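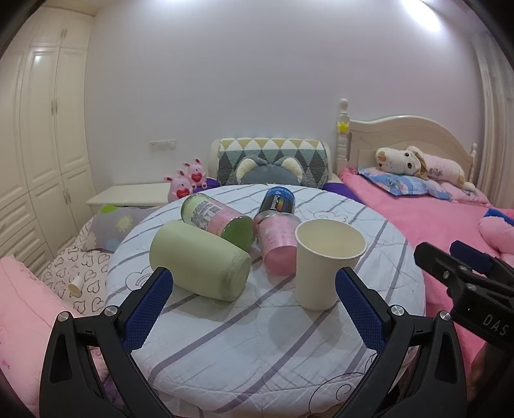 The Bend Test

My job at Hrnčiar was to hurt phones, and I was good at it.

I should explain, because at parties people always thought I meant repairs. No. You sent us a phone, we scratched it with little metal picks, baked it, froze it, dropped it on its corner from the height of a tall person's ear, and at the end we put it in the press and bent it until it gave up. Then I wrote two pages on how it had died. I liked that part best. My boss said my reports read like obituaries, and she didn't mean it kindly.

The Curon came in on a Monday with 31 others, all in plain boxes, all from a company called Wodine that I'd never heard of. Cheap phones. Plastic back, chunky bezel, a camera bump like a mosquito bite. I figured I'd be through the batch by lunch on Wednesday.

The first one bent at 80 pounds (fine, pretty normal) and I popped it out of the press and put it in the dead tray and went for coffee. When I came back it was ringing.

Now, there was no SIM in it. I'd checked, it's on the form, I'd initialed the box. The screen had a crack running corner to corner and the whole thing was shaped like a potato chip, but it was lit up and buzzing itself in a circle around the tray. The caller ID said HOME.

I didn't answer it. I want to be clear that I am a professional. I wrote "unit continues to function after deformation" and put a towel over it.

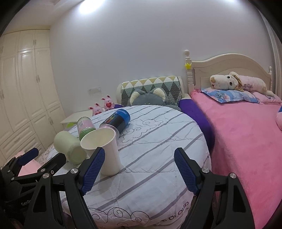

The second one did it too, and so did the third. By Tuesday afternoon I had 20 bent phones in the tray and every one of them rang at ten past four, all at the same time, with the same awful marimba tune. My boss leaned in and asked if I could please turn that off. I said I was working on it. She asked what the failure mode was and I said, well, they don't seem to want to fail, and she said put that in the report, Wodine's going to love that.

So I stayed late. I had a sandwich and my own phone, a Korine with a battery that quit whenever the weather got below fifty, and I sat there on the stool and waited to see if they'd ring again. They did, a little after nine. I picked up the first one, the potato chip, mostly because it was closest.

"Hello?" I said.

There was a lot of hiss, and then a voice said, "Oh good, are you done over there?"

It was my voice. A bit hoarse, like I'd had a cold, but you know your own voice, even if you hate it on recordings.

"Almost," I said. It was all I could think of. "I've got 2 trays left."

"Leave the last one," it said. "Don't bend the last one, okay? You're going to want it in September."

Then the screen went dark, and I could hear all the others going off one after another down the tray, little clicks, like somebody walking through a house and switching off lamps.

I did the rest of the batch the next day. Scratch, bake, freeze, drop, press. None of them rang. They died like regular phones and I wrote them up like regular phones, and where it said number of units tested I put down one less than the number of units received, and under comments I wrote "lost in handling." My boss signed it without looking up.

It's in my kitchen drawer now, under the takeout menus. I charge it every couple of weeks. The back's already scratched up from the bottle opener, it really is a terrible plastic, and last night I picked it up to move it and the screen came on and asked me to choose a ringtone.

I went with the marimba. I figured I'd recognize it.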